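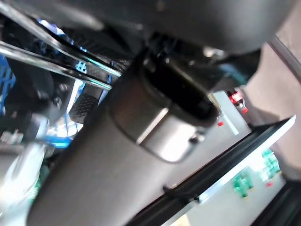

Ticket 184: Cap on gray cylinder works loose

Last updated: Sunday
Opened by: Iddrisu Addo
Assigned to: Henrik Lenz
Site: Doltcombe, bench room

Problem
The black cap on the gray Drarar cylinder backs off after a few uses. I tighten it by hand in the morning and by 2:00 it turns freely again. The spare does the same thing.

Log
Iddrisu: Cleaned the thread with a dry cloth and put the cap back on. No change.

Henrik: Is the bench power on when you check it? Look for the small red light by the white panel.

Iddrisu: Yes, it's lit.

Henrik: OK, leave it on. Take the cap off and look at the seal inside. If it's flat on one side, swap it. Tsikata has them in bags of 200.
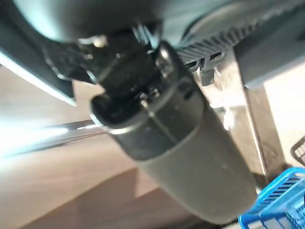 Gray cylinder, cap end up. The silvery band is where the cap meets the body.

Iddrisu: Seal was flat. Fitted a new one from the drawer. Cap held for nine rounds, then I stopped for the day.

Henrik: Do the spare too and write the count on the sheet. I'll order more seals from Trindix.

Status: waiting on parts

4 comments | 0 shares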